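**Cavendale, Mar 26, 2026**

Jiahui Wei has been a kidney doctor at Balogh Clinic for most of her career, and she says the case she gets asked about most had nothing to do with anyone's kidneys being sick. A man from Lurkgate came in last September with weak legs and very high blood pressure. He could walk into the exam room but had trouble getting up from the chair.

"His potassium was low enough that we sent him straight to the hospital," Wei said. "At that level you worry about the heart rhythm, so he was on a monitor before anyone had worked out the cause."

The usual causes were checked first. He wasn't taking water pills. He hadn't been vomiting. A scan of his adrenal glands was normal, and the hormone they expected to find high was very low.

"That combination is a clue," Wei said. "The body is acting as if it has too much aldosterone, but when you measure it there's hardly any. There's a short list of things that do that, and one of them is licorice."

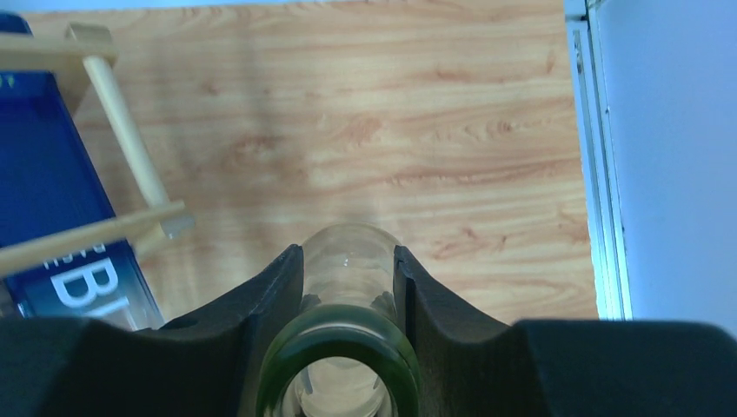 *Green-tinted glass bottle, held at the neck.*

The man told the staff he didn't eat candy. He was asked twice and said no both times. It was Yufang Su, the clinic's dietitian, who went through everything he drank in a normal day.

"People hear 'diet' and they tell you about food," Su said. "I start with the drinks. He had given up alcohol and he was proud of it, and in the evening he was drinking a licorice root tea in place of wine. He made it strong and had 3 large pots a day, cold, out of the refrigerator."

He had also cut back on salt, which his family doctor had suggested. Su keeps her patients with high blood pressure under 2,000 milligrams of sodium a day, and his food diary was well within that. His pressure kept climbing anyway.

"He was doing what he'd been told," she said. "He thought the tea was part of the healthy plan."

Real licorice root contains a substance called glycyrrhizin. Wei explained that it blocks an enzyme that normally keeps cortisol from acting on the kidney. With the enzyme blocked, the kidney holds on to sodium and lets potassium go. Much of the licorice candy sold in the United States is flavored with anise oil and doesn't have this effect — though some of it does, and imported candy is more likely to.

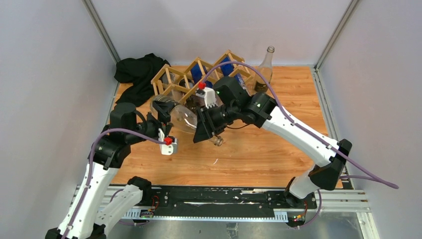 *Two robot arms at a small wooden wine rack.*

Treatment was simple. He stopped the tea and was given potassium by vein and then by mouth. Wei kept him in the hospital until his level held steady without the drip.

"It doesn't go away overnight," she said. "The effect can hang on for days, and in some people it's weeks. We kept checking his blood after he went home."

His blood pressure came down slowly. By the second follow-up visit his legs were back to normal and he had returned to his job at the Plirkeck lumber yard.

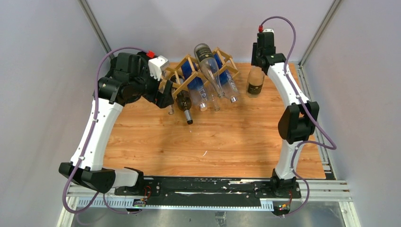 Su has since changed the form she gives new patients. Tea, herbal drinks, cough drops and chewing tobacco now have their own lines, and she asks people to bring in the packages. Some chewing tobacco is sweetened with licorice extract, she said, and patients rarely think to mention it.

Asked whether people should be afraid of herbal tea, Wei said no. A cup now and then is unlikely to hurt most healthy adults. She is more careful with anyone who already has high blood pressure, heart disease or kidney disease, and with people on diuretics or digoxin. Pregnant women should avoid large amounts as well.

"If you drink something every day, put it on the list with your medicines," she said. "Write down how much. And if your legs go weak or your heart starts skipping, don't wait for an appointment."

The man has kept off alcohol. He drinks peppermint tea in the evening, Su said, and he brought the box to his last visit so she could read the label.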